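OK so a few of you asked what happened with the fruit bowl situation after I complained about it in October. Thread, I guess. It got long.

First, the background for anyone new. We moved into the Brirndale apartment with one (1) fruit bowl. It was a glass thing from Tomaszewski, deep, narrow at the bottom, very pretty on a shelf. Terrible for fruit. Everything at the bottom got squashed and I'd find out by smell.

Two pears, a lemon and something I'm still not willing to discuss. All in the same week. I was washing that bowl out in the sink with my head turned away like a coward.

So I put the glass bowl up on the bookcase (it holds keys and batteries now, and it's very happy there) and went looking for something flat and wide that lets air through.

My rules going in: wide enough for one layer of apples. No lid. Light enough to pick up with one hand when I wipe the table. Under 48 dollars, which I thought would be easy. Ha.

Stop number one was Delaver, the big one out by the highway. They had a whole wall of baskets and I walked along it for so long that an employee asked if I was waiting for someone.

Half of them had fabric liners. I don't want a fabric liner under fruit! I've got enough laundry. The liners on those were sewn in too, I checked every single one.

The other half were wire. Wire looks great in the store, and then you get home and your plums have a grid pressed into them. Been there with a cooling rack. No thank you.

Then my neighbor Wanda Pawlak told me to try Skusel, the little housewares place by the train station. I'd walked past it for two years thinking it only sold vacuum bags.

It does sell vacuum bags. It also has a back shelf with baskets stacked inside each other all the way up, no signs, half of them without a price. I was so happy back there. I moved the whole stack onto the floor and sat down next to it.

The woman at the register was very patient about this. She said the woven ones come in three sizes and the middle size always goes first. I bought the last middle one. I may have held it under my arm for the rest of the visit in case anybody got ideas.

Price came in well under my limit, so I also got a dish brush and a jar of clothespins that I had no plan for. I still have no plan for the clothespins.

Now the color. I went back and forth on this. Everything in our kitchen is white or almost white, and my first thought was to get something pale so it would disappear. Then I thought, why do I want my fruit to disappear? I forget to eat it as it is.

So I went orange. Warm orange, the kind that makes the kitchen look like someone turned a lamp on. Wanda says it's "a very confident basket." I'm taking that as a compliment.

Before the first fruit went in I did the boring part. Tapped it upside down over the tub to get the dust out, went over the inside with a soft dry brush, then a barely damp cloth along the rim, then left it by the window overnight.

Somebody's going to ask: no, I wouldn't soak a woven basket. My mother used to dunk hers in the tub and they all came out leaning. I'm sure there are kinds you can soak, I just don't want to be the one testing it.

Then I cleared the table. This took longer than buying the basket. There was mail on it from before the move. There was a bill for 491 that I'd already paid and was still afraid of, so it just lived there, face down.

Mail to the drawer, chargers to the other drawer, and the candle nobody likes went under the sink. Wiped the table twice. A big white table shows every crumb, but wow, it looks good when there aren't any. 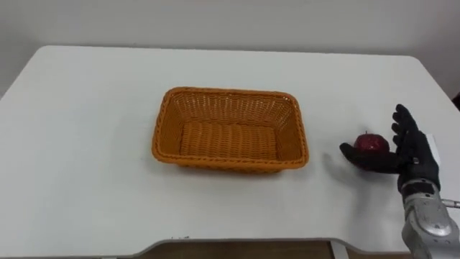 Orange basket, red apple, zero mail. I'm very pleased with us.

I love the braided edge most of all. The sides are that tight over-and-under weave and then the rim is thicker all the way around, so there's something to grab when you carry it. My last basket had a rim that was basically a suggestion.

Quick notes on how I'm using it so far, for the fruit bowl people (I know you're out there, you've been in my replies since October):

One layer only. If it doesn't fit in one layer it goes in the fridge drawer or it gets eaten standing up at the counter.

Apples and pears in the basket. Bananas on their own, over by the toaster – they make everything else ripen too fast and I'm done losing pears to bananas.

Stems up. There's no reason for this. I like how it looks.

Once a week everything comes out, I shake the crumbs and leaf bits into the sink and check for soft spots. It's a two minute job. I timed it against the kettle.

Anything with a soft spot goes into sauce that same day. I had 200 grams of sad apples last time, which made a very small amount of sauce, and I ate it out of the pot with a spoon.

Marianna Górecki asked if it would fit on a narrow counter. I'd measure first! It's a rectangle, and it's happiest with the long side facing you. On our table there's loads of space around it. On my old counter in the last place I think it would've hung over.

Also from the replies: yes, you could use it for bread. I thought about it. I'd put a clean towel in first though, crumbs would get down into that weave and you'd be in there with a toothpick.

And no, I'm not getting a second one for onions. I said that out loud in the kitchen yesterday. Then I looked up when Skusel opens.

If anyone local wants one, there were a few of the small size left and plenty of the big ones when I was in. The big ones are BIG. You could put a cat in there. Back shelf, left of the vacuum bags, and put the stack back together when you're done, she's nice.

Next up is the drawer where all the mail went. Please don't ask me about the drawer yet.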